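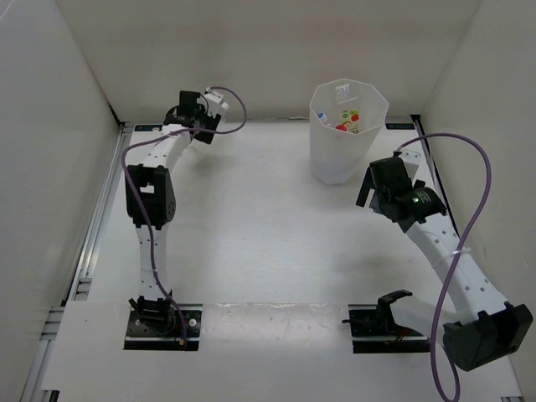 Old bands from the Plikenia, anyone remember?

saris_street_kid
Trying to find anyone who used to go to the Plikenia dance hall, upstairs from the shoe store on Saris Street. Specifically the house band with the lady accordion player. My mother swears they were called the Ustau Five, my uncle says no such thing. Any names, flyers, tapes, anything. Will pay postage.

bigmarge
Oh my gosh the Plikenia!! Those stairs. I went down them on my rear end more than once. The accordion player was Jolán Szűcs, she lived over the bakery and gave lessons to half the kids on our block (me included, I was hopeless, lasted one winter). Lovely woman but boy did she let you know when you hit a wrong note. Band was just called Ustau when I went. No five.

dutch_r
It was Ustau Five early on. Then the trumpet player left and they dropped the number. Had a poster. Wife threw it out when we moved.

bigmarge
Dutch I was there pretty much every Thursday and I never once saw a trumpet.

dutch_r
Then you came later. Trumpet was the tall Mészáros brother. Played with his eyes shut. Younger one was on drums.

lefty907
Both wrong about the drums. Younger Mészáros played bass, the drummer was a guy from the tire plant who filled in and never left. I carried his kit up those stairs for 2 summers so I ought to know. Got paid in ginger ale. Jolán ran that band by the way, picked the songs, handled the money, fired people. Fired the drummer at least once that I know of and he showed up the next week anyhow and set up like always.

saris_street_kid
This is great, keep it coming. Lefty do you remember what they played? Mom says waltzes, uncle says rock n roll. They are not speaking about it at the moment

lefty907
Waltzes and polkas till 10, then the older folks went home and they got loud. So your both covered.

bigmarge
Yes! Lights went down at 10 and somebody's father would come stand in the door looking for his daughter. Mine did it. In his slippers. I could of died

pinecrest_paul
Never went to the Plikenia but my folks had the 45. Blue label, sounded like it was recorded in a closet. A side was a slow one, B side an instrumental with her going a mile a minute. Wore out the B side.

dutch_r
There was no record. They talked about making one. Never happened.

pinecrest_paul
I held it in my hand Dutch

dutch_r
Different band then. There was an outfit across the river with an accordion too, blue jackets. People mix them up constantly.

lefty907
There was a record. Sold them off the coat check counter. I don't remember the label being blue tho, thought it was white with the name stamped on crooked. Could be there was 2 batches. Paul do you still have it??

pinecrest_paul
My sister got the records when Dad passed. Will ask her. She is not quick with email.

saris_street_kid
Paul if she has it I'd drive over and get a copy made, wherever she is. Mom turns up in the crowd in one of my uncle's stories so I'm hoping someone has pictures of the floor too, not only the stage.

millie_t
Joining in from way out west now. My aunt worked the coat check! She always said the band was the Ustau Five even when there was four of them, it was painted on the drum and nobody wanted to pay to repaint it. So that may settle you two.

bigmarge
Well I never looked at the drum, I was looking at the bass player

dutch_r
Thank you Millie. As I said.

lefty907
It was painted on there, true, I had forgot that. Red letters. The F was about gone from the case rubbing on it.

millie_t
Aunt had a box of stuff from there, ticket stubs and a couple menus. My cousin has it. Does anybody know when the place shut? She always said June, they had a last dance and it was so hot the windows got propped open with chairs.

bigmarge
June sounds right, school was just out. I missed it, had the mumps. Still sore about that.

lefty907
I was there. Jolán played the last one by herself, rest of them had already packed up. Some waltz, never knew the name of it. Then I carried the drums down.

saris_street_kid
Reading this one to Mom tonight. Millie I sent you a message about the box.

pinecrest_paul
Sister says she has "a crate of something" in the basement. Going over at the weekend, will post what I find, whatever color the label is.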